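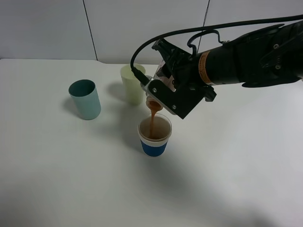
Figure 4.1 Brown liquid poured from a clear plastic cup into a paper cup.

Chapter 4
Joint Ventures: Why Two Firms Build a Third

Before you start

Read the summary page at the end of Chapter 3 again. Terms you need from it: equity, subsidiary, minority stake, due diligence. If any of those are fuzzy, go back now. This chapter moves fast.

What you should be able to do by the end

Say what a joint venture is, and what it isn't.
Read a simple term sheet and find who controls what.
Work out each parent's share of profit or loss.
Spot the three or four clauses that usually cause the fights.

4.1 Opening case: Valix and Jondow

Two companies. Valix makes heating controls – thermostats, valves, the little boxes on the wall. Jondow writes billing software for apartment landlords. Neither one is big. They share a lot of customers and for years they mostly ignored each other.

Then the landlords started asking for one system. Heat and billing together, one login, one phone number to call when it breaks. Valix couldn't write the software. Jondow had never made a physical thing in its life and didn't want to start.

Options on the table were the usual ones. Sign a supply contract. One buys the other. Or set up a new company that both of them own.

They tried the contract first. Lasted under a year. Every change to the product meant a new round of lawyers, and each side kept its best engineers on its own work. A merger was talked over and dropped, mostly on price. So in October the two boards approved a new company, Tamihana, to design and sell the combined system.

Terms, in short form:

Valix puts in cash plus a license to its valve patents. Gets 53 percent.
Jondow puts in cash plus 34 staff, moved over on their existing pay. Gets 47 percent.
Board of five. Valix names three, Jondow names two.
Budget, new debt and any sale of the company need at least one vote from each side.
Neither parent can sell its shares for 60 months without the other's consent.

Keep this list handy. We come back to it all through the chapter and the problems at the end use the same numbers.

4.2 What a joint venture is

A joint venture is a business owned and controlled by two or more separate parents, set up for a stated purpose. The parents stay independent outside it. Valix still sells thermostats under its own name. Jondow still bills tenants who have nothing to do with Tamihana.

Two kinds. An equity joint venture is a new legal company, with shares. Tamihana is one. A contractual joint venture has no new company, just an agreement to work together and split the results. Construction firms do this a lot, for one bridge or one road, then everybody goes home.

Don't mix up a joint venture with a strategic alliance. Alliance is the looser word. It can mean almost anything, including a press release.

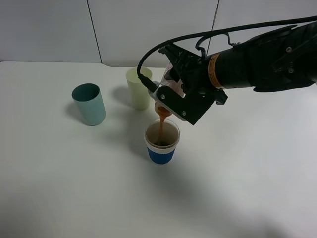

Control is the harder part. Students see 53 percent and stop reading. Valix has the majority, Valix decides. Not so fast. Look at the fourth term again. On budget, debt and sale, Jondow can block. These are called reserved matters, and on a reserved matter the share count hardly counts. A parent with 47 percent and a good list of reserved matters may have more real say than a parent with 53 and a bad one.

The accountants care about this too. If Valix controls Tamihana, it adds all of Tamihana's sales and costs into its own books and shows Jondow's part separately. If control is joint, it usually shows a single line for its share – the equity method. Same business, same cash, very different looking report. Section 4.5 has the worked numbers.

4.3 Why firms do it

Shared cost. Shared risk. Skills one side lacks. Getting into a market where a local partner knows the rules. Sometimes just speed.

There are bad reasons as well. A chief executive wants an announcement. A firm has a weak division and hopes a partner will carry it. Or the parents want to keep an eye on each other, which isn't illegal but rarely makes a good product. When the parents are competitors, antitrust regulators may also want a look. See Chapter 9.

Key term: deadlock. A vote neither side can win. A decent agreement says what happens next: talks between the chief executives, then a mediator, then a buyout at a set price. A poor agreement leaves it to the courts.

4.4 A second view

Not everyone at Jondow liked the deal. Eoin Duggan, then its head of product, argued in a memo to the board that the company was "renting out our best people and hoping to get them back." He wanted a license deal with Fusteck, a smaller controls maker, and no new company at all. Jarlath Ní Chonaill, who led the talks for Valix, took the opposite line. Her view was that people work harder for a company thats clearly theirs, and a license gives nobody a reason to stay late.

Both memos are reprinted in Appendix B. Read them before class. Mark every claim that could be checked with a number, and every one that could not.

Quick check

1. Which of Tamihana's five terms protects Jondow most? Give a reason.
2. Tamihana loses $2 million in its first year. What is each parents share of the loss?
3. Rewrite the share-sale term so that it runs out early if one parent is taken over.
4. Would Duggan's license plan have needed a reserved matters list? Why or why not?

Answers to 1 and 2 are in the back of the book. Bring 3 and 4 to class in writing, one page at most.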